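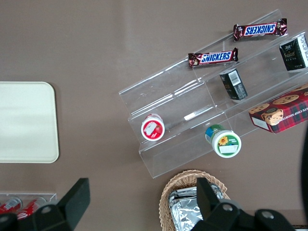 Home | Notebook | Dye Log | Supplies | Older Entries

October 26, 2026
by Tharushi Roy

Madder vat number whatever we're on now. I've stopped numbering them in my head and just go by the tape on the bucket lid. This one says KODIKARA, meaning it's for the scarf order, so please don't throw your test socks in it (you know who you are, and yes, the socks came out beautifully).

So the good news first! The long soak made a huge difference. I put 50 grams of chopped root in the net bag last night, covered it with plain tap water and left it on the bench with a plate on top. By this morning the water was already a deep brick color, way darker than what we got from the powder. I poured that off into its own jar because I have a feeling the first soak carries a lot of the yellow, and Selina wants a cooler red for the borders. Jar is on the window shelf. Label fell off once already, so I wrote on the glass.

Heating was where I got fussy. Brought the pot up slowly on the small burner and held it under 150 Fahrenheit, stirring whenever I walked past. I let it creep up once while I was on the phone with the Veltoser people about the missing alum and it got hotter than I like. I pulled it off and added a cup of cold water, and I think we got away with it, but if the second batch of skeins looks brown next to the first, that phone call is why.

Skeins went in wet, all wool, mordanted over the weekend by So-yul. 91 grams total on the kitchen scale. They took color fast, almost too fast on the outside loops, so I kept lifting and turning with the dowel for the first 30 minutes before I trusted them to sit. One skein had its ties too tight and there's a pale band under each one. I kind of love it? It's no good for the order though, so I set it aside for Sewwandi, who has been asking for something uneven for her weaving sample.

Alum: Veltoser says the box shipped and will be here in November. We have enough for two more small pots, maybe three if we skimp, and I'd rather we didn't skimp. Sabina, do you still have that tub from the spring class?

Also tried a pinch of chalk in a side jar with one little mini skein. Redder! Noticeably redder, next to the plain one. Our water must be softer than I assumed. Want to do that properly next time, same wool, same root, two pots side by side, and write the amounts down this time instead of "a pinch."

Rinse water ran pink for ages. Everything is hanging in the back hall on the folding rack, away from the radiator, and there's a towel on the floor under it. Leave the drips alone till it's dry and I'll mop.

Still to do: strain the spent root and freeze it, there's easily a peach or coral left in there. Scrub the big pot. Find the good thermometer, the one with the clip.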